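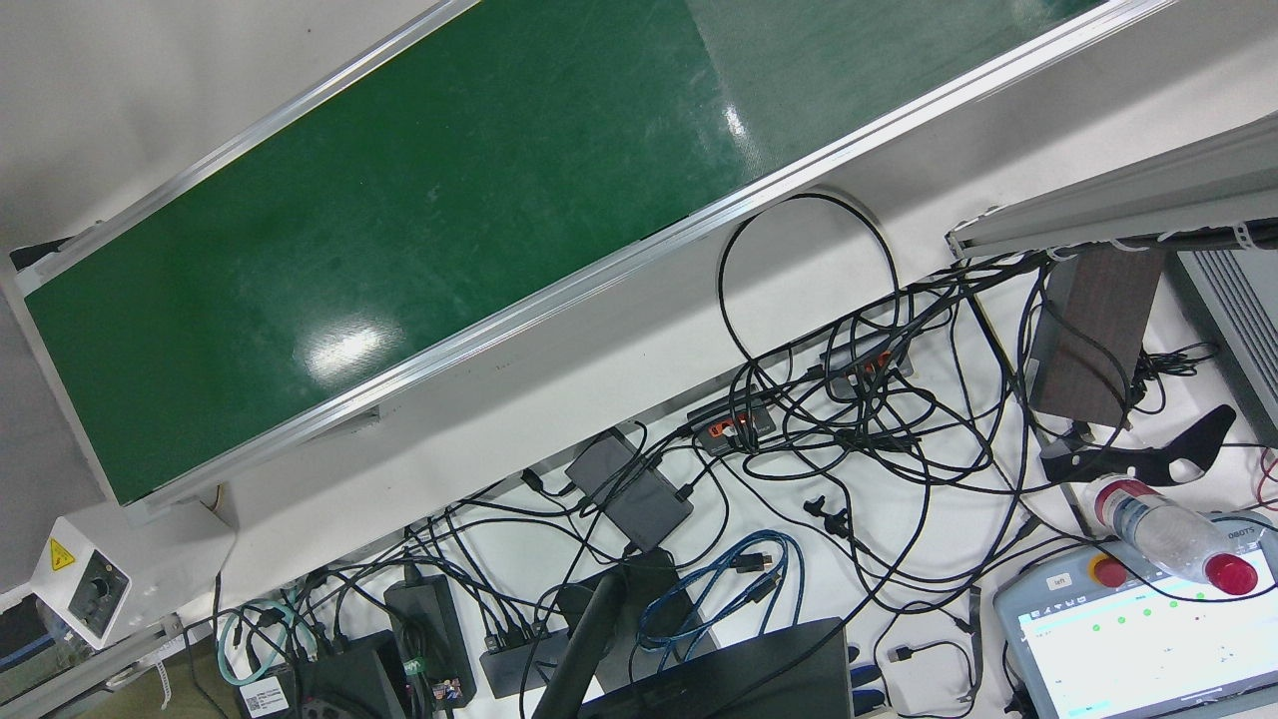

Mathias Kaufmann
Member, Jobs & Hiring board

Temp-to-hire or wait for the direct job? Agency wants a signature

I have been looking for work since spring and have finally reached the stage where two places will return my calls in the same week. I don't know how to act.

The first is a temp-to-hire spot through a staffing agency called Emance. The work is at the Wikthorpe distribution center outside Casville, receiving and put-away, overnight, full time. I would be on Emance's payroll for the first 902 hours, after which Wikthorpe "may extend an offer of regular employment." I asked the recruiter what "may" meant and she said they love converting people. I asked how many people they had converted lately and she said the site had great energy.

The second is Hutapea, direct hire, day shift, parts counter. It pays a little less per hour than the overnight job does with the night premium, but there's insurance from the first of the month after you start and I would get to see the sun. I had one interview, which I thought went well. The manager walked me through the back, introduced me to people, and said I would hear "shortly." Shortly has been going on for a while now.

Emance sent the paperwork last night and says I have 72 hours to sign or they give the spot to the next person. A few things in it bother me:

The hours only count toward the 902 if they're "regular hours worked." So overtime doesn't count, as far as I can tell, and neither do holidays.

If I end the assignment before the hours are up, I'm supposed to give notice in writing, and if I don't I'm "ineligible for future placement." Is that a thing I should be scared of?

There's a line saying I can't accept work directly from a client of Emance that I was introduced to through Emance. I have not been introduced to Hutapea through Emance, but I did once apply to something on the Emance site that I now suspect was Hutapea with the name filed off. Same address, same job title, same spelling mistake in "forklift." They never called me about it. I got the Hutapea interview by applying at the counter like it was 1985.

My savings say sign. My stomach says call Hutapea and beg. My brother-in-law says start my own business, but he says that about everything, including when I had the flu.

Has anyone done one of these long temp-to-hire stretches and come out the other end with a real badge? And is it bad form to sign with one place while you're still hoping for another?

----------

Beat Hofstetter
Regular contributor, posts on hiring and pay

I did nine years of hiring for warehouses, then crossed over to the side where people sleep. I can't tell you what your papers mean in your state, and for that you want a legal aid office or the state labor department, both of which answer the phone more often than you would think. But I have read a great many of these agreements and most of them were photocopied from the same grandfather.

The hours first. At 40 hours a week, 902 hours is twenty-two full weeks and part of another. Call it five months and some change, provided you're never sick, the site never sends people home early, and the holidays all agree to fall on your nights off. If you start in August you are looking at January, and January is when distribution centers look around after the rush and discover they have more people than boxes. That doesn't mean you won't be converted. It means you should ask what month the last group was converted in. If the recruiter says "energy" again, you have learned something.

You read the overtime line the way I would read it. A lot of agencies do this. The number comes from the fee agreement between the agency and the client: once you have worked that many billable hours, the client can take you on without paying the agency a conversion fee. So the 902 is a number about what you cost, and the wording is rarely built around your convenience. One thing worth knowing is that some clients will pay the fee and take a good person early. It's rare at the big sites and less rare at the small ones. Ask whether Wikthorpe has ever done it. The worst they can do is go quiet.

On leaving early: "ineligible for future placement" means Emance puts a note on your file. The note has about as much reach as Emance does. If they run most of the hiring in Casville, it's worth the five minutes it takes to write two polite sentences and email them before you go. If there are other agencies on the same street, it's worth the same five minutes, but you can write them with a lighter heart. Keep a copy either way.

On not taking work from a client you were introduced to: what matters is who introduced you, and when. You walked into Hutapea on your own legs and filled out an application. If you have anything with a time on it, such as the email that set up the interview, keep it somewhere you can find it. Before you sign, write to the recruiter and ask her to confirm by email which client she is placing you with. You want "Wikthorpe" in writing. If she replies with "Wikthorpe," lovely. If she replies with a phone call, say thank you and send her an email afterward that says "as we discussed on the phone," followed by what she said.

Do not raise Hutapea with her. You are under no obligation to hand a recruiter a list of who else is hiring. I have known some who would be on the phone to them before you reached the parking lot.

As for bad form, no. Both companies are talking to other people about your job right now, and neither of them is losing sleep. Signing on as a temp is not a wedding. If Hutapea comes through in week two, you give your notice, you finish the shifts you promised, and you go sell people gaskets in the daylight.

What I would do tonight is call Hutapea. Don't beg. Try something like: "I've got another offer that I need to answer in the next couple of days. You're my first choice, so I wanted to check where things stand before I reply." Then stop talking. This is the hard part, and most people fail it by adding that they totally understand if it's a bad time. Managers forget about candidates they like all the time. The form goes under another form. A call with a deadline on it gets the form moved to the top.

One more thing, on pay. Compare the two jobs properly before you fall in love with the night premium. Ask if the premium stays when you convert, or if it's baked into the temp rate and disappears. Ask what insurance Emance offers in the meantime and what it costs per week. I have seen temp plans that covered, as near as I could tell, a brochure. Take that off the hourly rate and see which job pays less.

----------

thirdshift_lou
New member

ive been at that building, not through emance tho it was a different agency. work is fine. its cold in receiving in the winter, bring layers. food truck stopped coming so pack a lunch. nights are easier than days because there are less bosses walking around

they did convert me but it took longer than they said, they had a "freeze" when i hit my hours and i sat there as a temp another 4 weeks with no explanation and then one night a lady just handed me a badge. my picture on it is terrible. so it does happen

KEEP YOUR OWN COUNT OF HOURS. write it down every shift in a notebook. mine was off from theirs by a whole week and they went with mine because i had it written down and they had a shrug

also ask about attendance points. temps get fewer than the regular people and you can point out for stuff that isnt your fault like the gate being slow. i was on my last one for most of the winter, very relaxing

----------

Mathias Kaufmann
Member, Jobs & Hiring board

Thank you both. Update, for whoever finds this page at two in the morning the way I found all the other ones.

I called Hutapea and used Beat's line nearly word for word. I did stop talking. It was the longest silence of my adult life and I could hear someone on their end running a label printer. The manager said he had thought the office had called me, the office had thought he had called me, and could I come by tomorrow after lunch to "go over a few things." I don't know if that's an offer or a second interview or if they want help moving something. I'm wearing the good shirt.

I emailed the Emance recruiter and asked which client I would be placed with. She phoned. I said thank you and sent the "as we discussed" email, and I now have a reply that says, in full, "Yep Wikthorpe!" I've saved it in a folder.

I also asked about converting people early, and about the month of the last group. She's checking with the site. The night premium, she thinks, is "part of the overall package," which I have written down in my new notebook under things to ask again.

I have until tomorrow evening to sign, and the Hutapea visit is at 1:30. Lou, noted on the layers. Do they let you wear a hat?

----------

thirdshift_lou
New member

hat yes hood no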